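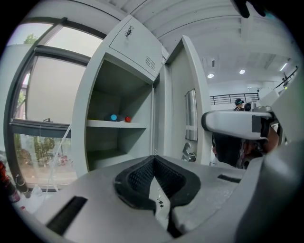

Will the new machines at Fastetti mean fewer people on the floor? The firm says every one of the 49 people who work at its Plalard site is keeping their job, though a fair few of them will be doing something rather different with their days by the spring.

Tue 20 December was the last full working day before the Christmas break at Plalard, and it seemed a good moment to call in and hear how the change is going. Fastetti stores and sends out small goods for other businesses - sports bits, bottles, household odds and ends, the sort of thing that gets put on a shelf, taken off again and posted to somebody who wanted it yesterday - and until October all of that putting and taking was done by hand, start to finish.

Since then a team of nine has moved over to what the firm calls the teaching side. They spend their shifts with hand-held grippers, picking things up and setting them down in lockers and on shelves, over and over, so that the arms being brought in under the Clikano project can learn from the way a practised person does it. It is slow going, and rather gentle work compared with the old picking round, and most of those who have tried it seem to have taken to it, although there were grumbles at first about sore wrists and about how long it takes to feel at home with the thing.

Shifts have changed too. The teaching team works seven hours a day, with a proper break in the middle, and swaps tasks often, which came out of a staff meeting in the canteen that by all accounts ran well past its time. The early start has gone for them, and several parents on the team say they are glad to be able to do the school run again. Pay has stayed at the old picking rate for now. The union would like to see it go up, on the grounds that the people doing the teaching are passing on a skill that took them years to gather, and talks on that will carry on in the new year.

Some worries have not gone away, of course. A few of the longest-serving pickers wonder what will be left for them once the arms can manage by themselves, and one asked, very fairly, whether they were being thanked or replaced. Fastetti has promised in writing that there will be no job cuts linked to Clikano for 24 months, and it is offering training in upkeep and checking to anyone who fancies it. Places on the first course have all been taken, and a second is being arranged.

The firm's smaller branch at Baird will not see any changes until the Plalard staff have had their say on how things went, and a meeting for both sites is planned once everyone is back from the holiday. Families are welcome to come along and have a go with a gripper themselves, and there will be tea and cake in the canteen afterwards.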